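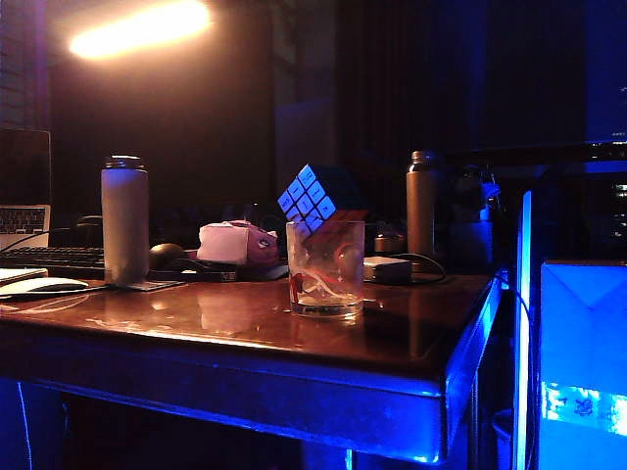 August, 23:40. The left arm dropped out again at cycle 494, same joint as yesterday, same error. Wrist roll goes to torque off, the gripper opens, and whatever it was holding falls. Tonight's task was pulling an object out of a glass. The Rubik's cube sitting tilted in the rim of the tumbler is one of the harder starts, with the red and white wire in the bottom of the same glass, and the approach has to come in between the two metal bottles and the adapter cable without touching any of them. The fault doesn't care about the difficulty. It has come up on easy starts too.

Log for the night:

- Run 1: 100 cycles, clean.
- Run 2: stopped at 494. Overcurrent flag on joint 6, then a bus timeout 2 ms later.
- Run 3: joint 6 swapped with the spare from the Predham box. Stopped at 31. Same flag, same order.

So it isn't the servo. I should have done the swap yesterday and saved a day of reading current plots.

Wrote to Itziar Palacios with the three traces. She answered quickly and asked for the supply voltage at the wrist connector, which I hadn't been recording. Added it. At rest it reads 11.9 V. During a fast wrist reversal it dips to 9.4 V, and the servo's undervoltage limit is 9.5 V. The overcurrent flag is probably a consequence: the controller tries to hold position on a sagging rail, pulls more, trips, and drops off the bus.

Cause not confirmed. Candidates are the crimp at the elbow pass-through and the extension lead I made in June from wire that was too thin. I'd bet on the lead. Measured 0.31 ohm end to end, which is too much for that length.

The part that bothers me more is what happens after the trip. Torque off at the wrist leaves the other five joints live, and the Zatia controller goes on executing the trajectory for another 400 ms before it notices a missing joint. On run 3 the forearm came down past the waypoint with the gripper limp. I was reaching for the notebook at the time. It missed my hand by a comfortable margin, but the stop should have been immediate and it wasn't. Luana Sales raised this in her review and I marked it low priority. Changed it to blocking and told her so.

Changes made before shutting down:

1. Missing-joint timeout cut from 400 ms to 40 ms.
2. Any joint fault now commands hold on the remaining joints, then a controlled lower.
3. Wrist reversal acceleration limited to 60 percent until the lead is replaced.
4. Pedal stop moved to where my left foot is when I write.

Tested item 2 by unplugging joint 6 by hand, ten times, arm unloaded. Held every time. Not tested under load.

Ordered heavier cable from Evangelista, part 3709, enough for both arms. Until it arrives, no unattended runs. Duarte Coelho wants the full set of 2556 cycles by the end of the month and will not like that. I'll write to him in the morning with the voltage plot attached.

Main supply off at 00:25.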